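The Toothbrush Drawer

I own too many toothbrushes. I found this out in July, when the bathroom drawer stopped closing and I had to take the whole thing out and turn it upside down on the bath mat.

Some of them came from the dentist. Dr. Salgado's office sends you home with one every time, whether or not you've been good, and I've been going to Fernanda Salgado since before she had the nice chairs. Others came from hotels. My husband, Joaquim, can't leave a hotel room without the dental kit, the shower cap and the sewing thing with the one white button. We have never sewn on a button. The rest I bought myself, because every time I have guests I forget about the drawer and go to the drugstore.

So last Friday I decided to be a person with a system. The system was two bins and a cloth. Anything still sealed went in one bin, anything open or mysterious went in the other, and the cloth was for wiping whatever had leaked at the back of the drawer (conditioner, I think, from a previous administration).

It went fine until I got to the Kudents. Kudent is a brand I have only ever seen in my own house. I don't know how they got in, and the bristles feel like something you'd use on a grill. Joaquim says they're perfectly good. He has not used one in 5 years of saying this.

Then there's the wrapping. A boxed toothbrush stacks. A toothbrush in a plastic sleeve slides off every other toothbrush in a plastic sleeve, and the whole pile crackles like somebody eating chips in a movie theater. I'd line them up, turn around to rinse the cloth, and come back to a fan arrangement.

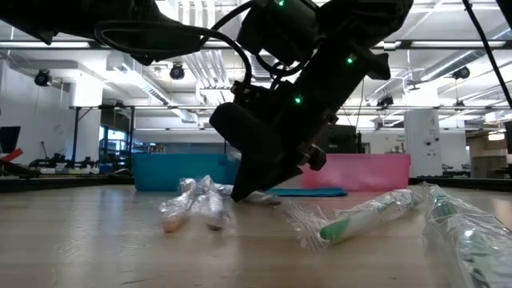
Does a toothbrush go bad if it stays in the wrapper?

Not in any hurry, according to Fernanda, as long as it's sealed and dry and the bristles haven't been squashed.

I had been hoping for an expiration date, frankly. It would have settled the Kudent question.

The final arrangement is a shoebox under the sink with the sealed ones standing on end, handles down — they can't slide if they're packed tight. My sister-in-law Inês took four home after lunch and looked pleased about it. The open ones are now for grout. Joaquim leaves for a conference next week and I've asked him to come back with the button thing only.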